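Simulation testers agree on a reporting guide for household robot arms
By Ulla Skjelbred
May

A working guide on how to test household robot arms in simulation, and how to report the results, went out for comment this month. It runs to 14 pages and was drafted by people from three firms: Tikex, Pida and Viklund. Comments are open to anyone who runs such tests or has to read the results.

The guide deals with a narrow subject. It says nothing about motors, batteries or the safety of physical machines. It covers tabletop work in computer-rendered rooms, where an arm with a gripper picks up, moves and sets down ordinary things, and where a control program may be tried many times before it is loaded onto real hardware.

Ozan Kaplan, who edited the draft for Tikex, said the firms had been publishing success rates that could not be compared. One counted a pick as good when the object left the table. Another wanted it held for several seconds. A third counted only objects that were set down again within a marked area.

"You would see two numbers next to each other in a slide and assume they meant the same thing," Kaplan said. "They didn't. In one case we couldn't work out from our own notes what we had counted the year before."

The draft asks for a written definition of success before the first run, and for that definition to be printed with every result. If it changes partway through, the earlier runs have to be scored again or left out.
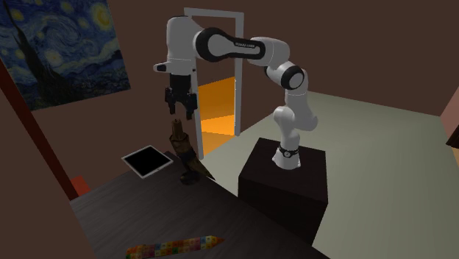

Room settings get a section of their own. Testers are asked to vary wall color, lighting, floor, furniture and the position of the arm's base, and to say which of these were varied and which were fixed. Clutter is treated the same way. Objects that have nothing to do with the task should be placed on the work surface in at least half of the runs, and they should be drawn from a list that the control program has not been tuned on.

The draft sets 1,000 runs as the minimum for any published rate. Pida had asked for fewer, on the grounds that smaller teams pay for computing time by the hour. The compromise lets a team publish on a smaller set if the number of runs is given in the same sentence as the rate. Footnotes don't count.

Failed runs must be kept. A team that throws out a run — for a software crash, say, or an object that loads halfway through the tabletop — has to log it with a reason. Viklund tried this rule on its own records over the winter and found 336 runs that had been dropped with no note at all. The company said most were probably crashes, but it could no longer show that, and it has withdrawn one internal report as a result.

Sharp objects took up more of the drafting time than anything else, Kaplan said. A blade in a simulation can't cut anyone, and some testers saw no need to handle it differently from a spoon or a box. Others argued that habits learned in simulation tend to carry over to the hardware. The draft sides with the second group. Knives, scissors and similar objects are to be tagged in the object list, and results for them are reported apart from the rest. For every tagged object the team must also state where it was gripped, which way the point faced while it was being moved, and how close it came to the arm's own base.

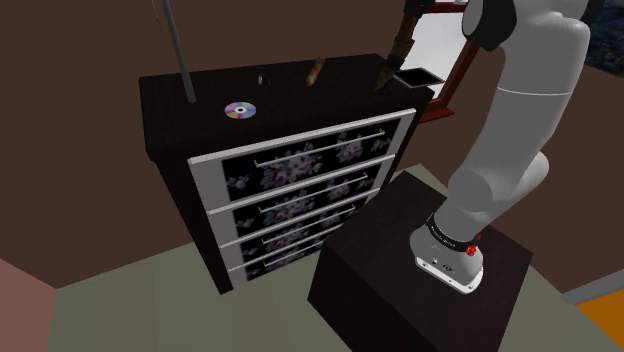

A tagged object that is dropped counts as a failure even if it lands where it was supposed to go. The same applies if it touches any part of the arm other than the gripper.

Work surfaces come up as well. Many test sets use only a table at one height. The draft asks for at least two kinds of furniture, and it wants the surface height given for each. Dressers, shelves and kitchen counters are all acceptable.

Not everyone is satisfied. Virnadent, which makes training software for dental labs and uses simulated arms for tray handling, took part in the early meetings but did not sign the draft. In a letter to the editors it said the clutter rules were written with homes in mind and made little sense for a lab bench, where stray objects are already against house rules. Kaplan said a separate annex for labs is possible but would not be ready for the first edition.

The draft does not claim that a good score in simulation means an arm is ready for a home. A paragraph on the second page says so, and asks that any public result be labeled as simulated in its title as well as in the text.

Following the guide will be voluntary. The three firms have said they will use it for their own reports starting with the next round of tests. After the comment period the editors plan version 2, with a shorter checklist at the back and a blank log sheet for dropped runs.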